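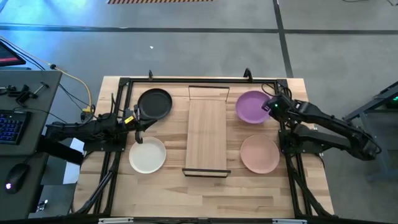 食堂与餐饮

五月起Flutinberg食堂停用一次性餐具

从五月开始，Flutinberg一楼食堂的午餐全部改用可重复使用的盘子和碗。纸餐盘、塑料勺和带盖的透明盒子不再放在取餐台上，库里剩下的一批留给停水或洗碗机检修的时候用。早餐和下午的茶点暂时照旧，等洗碗间的排班定下来以后再改。

这件事去年就有同事在意见本上写过。当时没有做，主要是洗碗间太小，原来那台洗碗机一次只能放一筐，午餐高峰时根本转不过来。冬天装修的时候，我们把隔壁放桶装水的小间打通了，多出一段台面和一个水槽，新洗碗机也装好了，试用了几个星期，没有再出现排水倒灌的情况。

餐具向Grukthorpe的一家餐具店订购，第一批是258只平盘，碗和小碟另算。选的时候，厨房的要求是能叠放、能进洗碗机、边不要太高。边太高的盘子叠起来不稳，推车过门槛时容易滑。颜色没有统一，店里同一规格有几种颜色，混着买交货快一些，价格一样。有同事问不同颜色是不是代表不同的菜或者不同的价格，没有这个意思，拿到哪只用哪只。唯一的例外是过敏餐，下面会单独说明。

取餐的流程

取餐还是从靠窗那一侧排队，先拿托盘，再拿盘子，然后到热菜台。凉菜和水果挪到了热菜台后面，原来放在最前面，大家站在那里挑，后面的人就堵到走廊里去了。汤在最后，碗放在汤桶旁边的架子上，请不要提前拿碗，空碗放在托盘上走一路很容易倒。

每人先拿一只平盘。想添饭的，用原来的盘子去添就行，不需要换新的。想再添一道有酱汁的菜，不愿意混在一起的，可以拿一只小碟。筷子和勺子放在收银台后面，叉子也在那里。左手边的抽屉里有儿童用的短勺，接孩子来吃饭的同事可以自取。

打包的问题问的人最多。食堂不再提供打包盒，可以自己带饭盒，交给热菜台的师傅，按平常一份的量装。饭盒请事先洗干净，盖子能盖严。没有带饭盒的，可以在收银台借一个，押在工牌上，第二天中午以前还回来。借出去超过一个星期没有还，会收到邮件提醒，再不还就从餐卡里扣饭盒的成本价。端着食堂的盘子上楼是不行的。以前纸盘可以带走，很多人习惯了，现在盘子一旦上楼，多半就在茶水间里放到周末。

吃完以后

回收台在出口右侧。剩菜刮进灰色的桶，纸巾扔进旁边的小桶，盘子放进筐里，筷子勺子放进有水的盒子。盘子请平着叠，同样大小的放在一起。碗不要套在盘子上面，里面剩的汤会流到下面一层，洗的时候得重新分开。托盘竖着插进架子。

牙签和鱼骨请不要留在盘子上。试用期间洗碗机的滤网堵过两次，拆开来里面都是牙签。也请不要把茶包丢进剩菜桶，Abubakar农场来收剩菜，是拿去堆肥的，他们不要带订书钉和线的东西。柠檬片和果皮可以，蛋壳也可以，大骨头不行。

盘子打碎了不用赔，也不用自己捡。跟最近的工作人员说一声，他们有手套和簸箕。上个月有一位同事蹲下去捡碎片划伤了手指，伤口不深，但还是去医务室处理了一下，下午才回来。

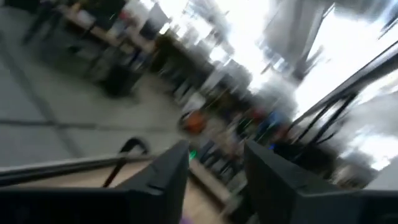 洗碗间的排班也跟着变了。过去中午只有一个人在里面，主要是洗锅和保温盘。现在加到两个人，一个人负责预冲和装筐，一个人负责出筐、检查和码放，每隔一小时交换一次，装筐那一侧弯腰多，不换腰受不了。负责人是Ifeanyi Ugwu，原来在早餐组，对洗碗机的调试也最熟悉。洗碗间门口贴了他的分机号，回收台满了或者地上有水，可以直接打给他。

用水的情况大家也很关心。新机器每筐用水比旧的少，但筐数多了，总的用水会不会增加，现在还说不准，要等水表抄完一个完整的季度。热水的温度设定在80度，漂洗之后靠余热自然晾干，不用布擦。刚出来的盘子会有点烫，架子上挂了“请稍等”的牌子时，请先从旁边一摞拿。盘子底面有时候会留一点水渍，不影响使用，介意的话取餐口有干净的纸巾。

说一下费用。一次性餐具过去每个月的开支，占食堂杂项里最大的一块。买盘子和碗的钱从今年的设备费里出，洗碗间增加的工时从食堂日常经费里出，午餐价格不变。餐卡充值的办法也不变，现金窗口仍然只在星期五开。一楼食堂每个星期要供应将近1,000份午餐，按这个量计算，盘子的损耗是要认真记的。厨房每个月底会盘点一次，缺得多就补订，补订的时候不保证还是原来那几种颜色。

过敏餐

登记过的过敏餐由专门的窗口出，位置在热菜台的最里面，窗口上方有黄色标志。目前登记的有17位同事，主要是坚果、虾蟹和麸质。过敏餐的盘子单独存放，单独一筐洗，盘子底部印有“专”字。其他同事请不要拿这一摞，看到放错了也请不要自己放回去，交给窗口，由他们重新洗过再用。

新来的同事要登记的，可以到前台拿表，写清楚过敏原和大致的反应程度，不需要附医院证明。登记后第二个工作日生效。在这之前请直接和窗口的师傅讲，他们可以现做一份简单的，通常是米饭、蒸鱼或蒸蛋，加一样青菜。出差回来、或者换了楼层办公的同事不需要重新登记。

素食不用登记，热菜台每天至少有两道素菜，标签是绿色的。标签上只写“素”的，可能含有蛋和奶，写“全素”的没有。有同事反映最近“全素”的菜翻来覆去就是豆腐和土豆，厨房已经收到了，下个月会增加茄子和几样菌菇。

会议用餐

会议室订餐的做法有一些调整。以前会议餐都是一人一盒，送上去以后盒子和没吃完的菜一起扔掉，垃圾桶经常装不下。以后改为大盘分装，连同平盘、小碟和餐具一起装在推车里送到会议室门口，吃完以后放回推车，推到电梯厅，由食堂的人来收。请订餐的同事在预订单上写明人数和结束时间，收车的人按这个时间上去。会议延长了，打个电话说一声就可以。

会议室的桌面不耐烫，大盘请放在推车下层的隔热垫上，用完垫子也放回推车。Endlow厅的地毯去年刚换过，那里只供应凉菜和三明治，热汤和咖喱类不送。外来客人较多、需要茶歇的，还是和原来一样，提前两天向Ayodele Omoregie预订，她休假的时候由前台代收单子。

常被问到的几件事

自己带饭的同事可以用食堂的盘子吗？可以，在食堂里吃就行，吃完放到回收台。微波炉旁边也放了一摞。上面带金属花边的自备碗请不要放进微波炉，已经坏过一台了。

能不能拿食堂的杯子？食堂暂时没有杯子，喝水请用自己的。茶水间的杯子归各楼层自己管，请不要带到食堂里来，混进筐里以后分不清是哪一层的。

晚餐怎么办？晚餐人少，仍由早班的一位同事留到七点。流程和中午一样，只是回收台改在收银台旁边，出口那一侧五点以后就锁了。七点以后还没有吃完的，请把盘子放在收银台旁边的筐里，不用等人来收。

旧的塑料托盘能不能领回去？有不少人问，说是放在花盆下面接水正好。可以，旧托盘放在后门的纸箱里，自己拿，拿完为止。新托盘边上有一条防滑的橡胶，还在用，请不要拿错。

其他意见可以写在收银台旁边的意见本上，或者发邮件到食堂信箱。写的时候请注明是哪一天、哪一餐，只写“菜太咸”的话，厨房查不到是哪一锅。

联系我们：食堂办公室，一楼收银台后侧 | © Flutinberg 内部通讯，版权所有 | 返回顶部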